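Every gripper company has a towel video. The cloth goes up, the cloth comes down folded, the music swells, and you never find out how many takes were thrown away.

So when Nidoson and Drelico both sent us hand-held units this winter, we skipped the blocks and cups and went straight to fabric. The plan was 100 lifts with each, then 100 more using the 2 together.

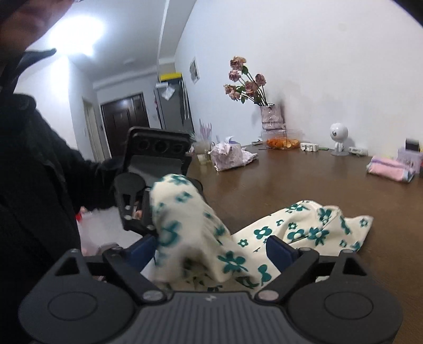 By the Royer Review test desk | 2019-03-09

Teal flowers on cream cloth are hard on everyone. The cloth slumps, and a fold that was easy to grab a second ago is gone. With a pair of dark blue pads pinching it and another gripper coming in from the side, the job gets easier, but you have also doubled the price.

Drelico claims its pads survive 400 hours of use. We have put in 20, so ask us again in October. Nidoson says its software will learn to find corners by itself. Ours still needed a person's wrist for every grab.

Brilliser, which sells the arm both firms recommend, would not lend us one. Until it does, what we have tested is a very expensive pair of tongs.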